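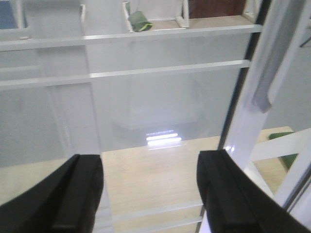

Pour l'atelier de Noswood, le panneau transparent devrait partir au fond, près des étagères, et le débat est clos. Il ne l'est pas, évidemment. Je note l'avis et je laisse tout en place jusqu'en mai.

Carnet d'atelier, matin. Nettoyage de l'acrylique : 45 minutes au chiffon, produit Totard dilué. Les reflets des plafonniers reviennent dès qu'on se redresse, donc impossible de savoir si c'est propre. J'ai décrété que oui.

Ensuite les lisses blanches. Le plan Gentile les veut de niveau, le sol a d'autres projets. Repris le calage, resserré ce qui voulait bien se resserrer.

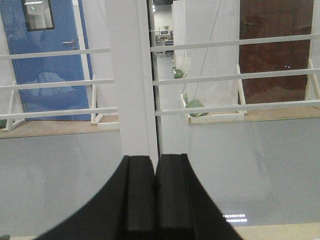

Poteau blanc et lisses, côté plateau gris.

À faire : recontrôler l'aplomb avec le grand niveau — celui que tout le monde rend « demain ». Commander 5 embouts chez Prorkemholm, réf. 619, en blanc cette fois.

Après-midi, le métal. Dégraissage, chiffon sec, pas d'abrasif.

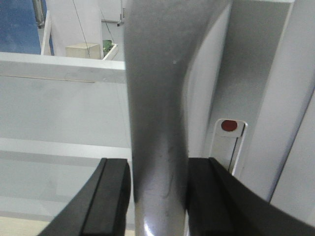
Les éraflures, on les laisse. La dernière fois qu'on a voulu en polir une, on en a eu trois. Reste à ranger les étagères et à retrouver la clé de 10.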